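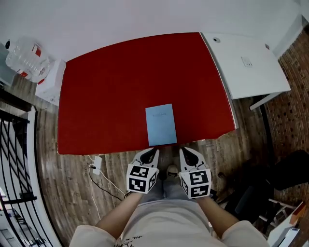

Ekow Agyeman would like more places in town where a person can sit down with a book and have enough table to spread out on. He made the point in September, in a note left at the front desk, and added that small round café tables are no use to anyone who reads with a notebook open.

2018-10-11
By the Cillska press office

Cillska opens reading room on Cordeiro Street

Cillska will open a public reading room on the ground floor of its Cordeiro Street building this month. The room is free to use and no membership is needed.

The main piece of furniture is a large rectangular table with a red top, with a white side desk at one corner. Walls are plain white and red brick, and the floor is brown with a wood look. Drinking water is provided.

The opening collection holds 1,020 titles, most of them passed on by the Bindden lending library when it closed its upstairs branch. Short booklets and pamphlets are kept as well as full-length books — local history, repair guides, poetry and a good deal of older fiction. Visitors may bring their own reading.

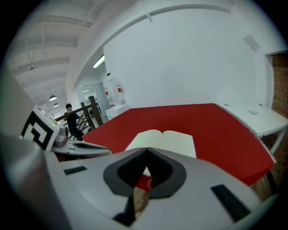 An open book on the red table at the Cillska reading room.

Books can be borrowed for 40 days, with a limit of 2 per person. Booklets stay in the room. Returns go to the front desk, or to the Ullska bookshop next door when the desk is closed.

Group bookings are taken for the early evening only. School classes should write ahead so that the large table can be kept free for them. Food is not allowed at the table — covered drinks are fine.

Press inquiries and requests to visit before opening should be sent to the Cillska press office.

This site uses cookies. By continuing to browse you agree to our use of cookies. Accept | Settings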